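Planum Wallet

Planum Wallet is a phone payment app made by Kernov, and I've used it long enough to write this entry myself. It came out one May as a transit card for Flovport, then grew into a general wallet – the bus part is still the best bit! You hold the phone to the reader, it buzzes, you walk on.

A free account stores 1,000 receipts and works on 2 phones.
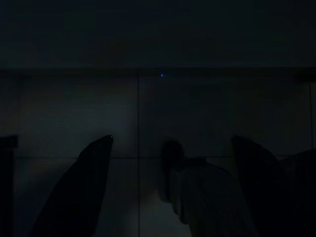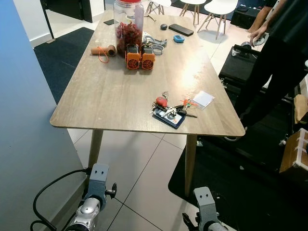
Version 3 added offline payments, and I love those (my signal drops all the time). Splitting a bill is still clumsy – you have to retype the total for each person – and the search wouldn't find Stępień until I typed the accents.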